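# Trimberg Softball League – Fall FAQ

**How many players can a team list?**
Up to 18. Changes go to Ermelinda Garcia before the first game.

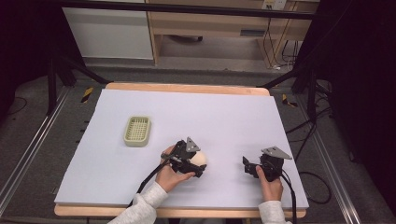

Late additions need a signed waiver and sit out one game.

**What happens if it rains?**
Games stopped before five innings are replayed in full. After five, the score stands. 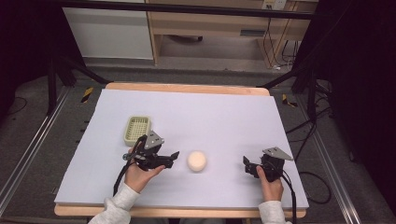

## Fees and Fields

**What is the team fee?**
$388, due Saturday, September 22, 2018. The umpire deposit is $100 – refunded if there are no forfeits.

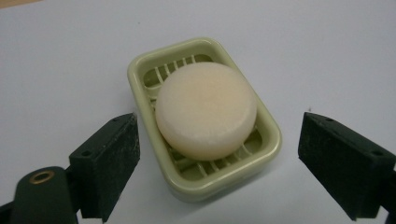
Teams that paid a deposit in July do not pay it again. Hiltmont Field opens 30 minutes before the first pitch.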